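Reviews > Laundry & Clothing Care
7 min read

Sernell Handheld Steamer: Nine Months of Use

By Nizar Awwad
Feb 7, 2025

I bought the Sernell handheld steamer last May, after my old iron started leaving brown marks on collars. It cost $90 at the Dotham outlet store. I paid for it myself, and I have used it on most workdays since then.

The steamer comes with a fabric brush, a heat glove, and a small measuring cup for the tank. There is no travel bag. The cord is 8 feet long, and that was enough to reach from the bedroom outlet to the closet door. In the hallway I need an extension cord. The manual advises against using one, so I mostly stay in the bedroom.

Heat-up is quick. I fill the tank, plug it in, and brush my teeth, and the light is green by the time I get back. The steam is steady if you hold the head upright. If you tilt it forward more than a little, it spits. Several owner reviews complain about this and they are right. I got used to it in a week or so, but I still would not use it on silk.

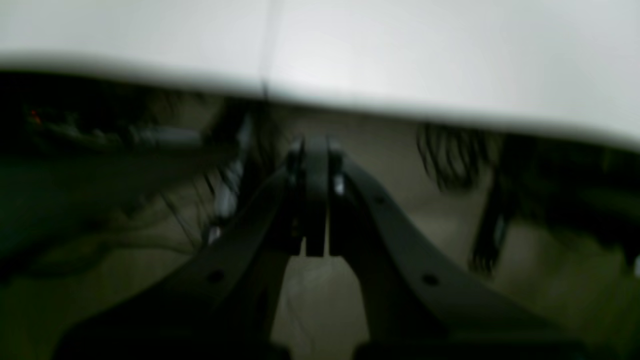 On cotton shirts the results are good but not the same as ironing. Wrinkles from the dryer come out in one or two passes. Sharp creases from folding take longer, and a button placket never gets fully flat. If you need a crisp front for an office with a dress code, keep your iron. For a polo shirt or a casual button-down, the steamer does the job in much less time.

Knits are where I like it most. Sweaters that sat in a drawer all summer came back into shape, and there was no shine on the fabric as there can be with an iron. It also took most of the restaurant smell out of a wool jacket. Linen was poor. I went over one pair of pants four times and then gave up and got out the ironing board.

The tank is small. I get through two shirts and part of a third before it needs more water. Refilling means unplugging it, waiting for the head to cool, and pulling the tank off from below. The tab is stiff, and my wife does not like using it for that reason. The Mosquera model I tried at my sister's house has a tank that slides out from the side, and I think that is the better design. The Mosquera is heavier, though, and my wrist was sore after one dress.
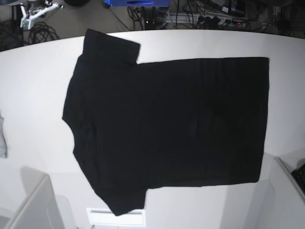 We have hard water in Trelbridge, so I was worried about scale. The manual says to descale every 90 uses with white vinegar and water. I did it at that point and some white flakes came out. The steam was a little stronger afterward. I now use filtered water and expect to go longer between cleanings.

I had one problem with the unit. In the fall the green light stopped coming on, although the steamer still worked. I called customer service, waited on hold for a while, and was told to send a copy of the receipt. A replacement arrived the following week and they did not ask for the old one back. The second unit has been fine.

What I like: fast to heat, light enough to hold for a full shirt, gentle on knits, decent warranty service.

What I don't like: spits when tilted, small tank, stiff tank tab, not much use on linen.

I would buy it again at the sale price. The regular price is $136, and for that money I would look at a full-size standing steamer if you have the floor space.

Filed under: Steamers, Irons, Small Appliances

Get our new reviews by email. Enter your address to sign up. You can unsubscribe at any time.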